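**Flastov releases Dastora, a set of hand-guided bowl and rack tasks for two-arm robots**

*Dasitz – May 8, 2018*

Flastov today released Dastora, a collection of task recordings made by people steering pairs of robot arms by remote control. Each recording covers a short tabletop job with bowls and a slatted wooden rack. The first release holds 2000 recordings, of which 200 are set aside for testing.

An operator drives both arms at once, one with each hand. The arms do not plan their own motion during recording. Joint positions, gripper opening and video are logged together and stored under a single time code, so that a training program can match what each camera saw with what the operator did.

The release covers 6 task types, among them placing a bowl on the rack, shifting a bowl sideways along the slats and handing a bowl from one gripper to the other. Bowl color and starting position vary between recordings. Operators were told to work at their own pace and to leave small corrections in – a second grasp on a rim, for example, is kept in the record.

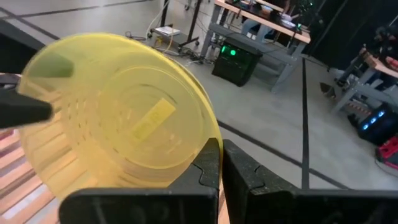
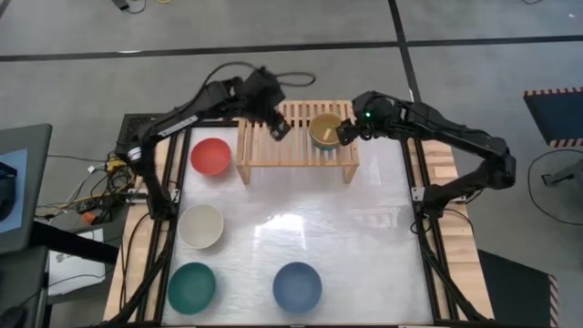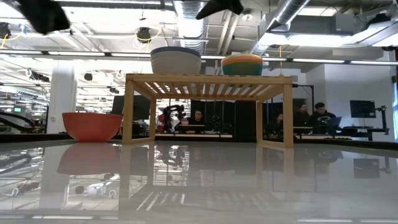

*Bowl and rack work at the Flastov site in Dasitz. First picture: wrist view with a gripper on the rim of a yellow container. Second: both arms over the rack. Third: low view across the tabletop.*

Wrist and fixed views are supplied as separate streams. The wrist view shows finger contact at close range but loses most of the table when the gripper is near a large object. The fixed views keep the rack and the surrounding bowls in sight for longer, at lower detail. Users can load either kind alone or both together.

Recording began in March on the company's Soler workstation, which carries one arm on each side of a shared table. New operators practice for around 300 minutes before their recordings are accepted. Runs with a dropped bowl are kept and marked as failed. Runs with a missing video stream are removed.

Dastora is offered under a research license at no charge. The package includes the recordings, camera calibration files, a task list and a short reader program. Commercial terms are available on request. An update with stacking tasks is in preparation – no release date has been set.

**About Flastov**

Flastov builds remote-control workstations and recording software for two-arm robots. The company is based in Dasitz and sells its workstations under the Soler name.

Press and license inquiries: Flastov press office, Dasitz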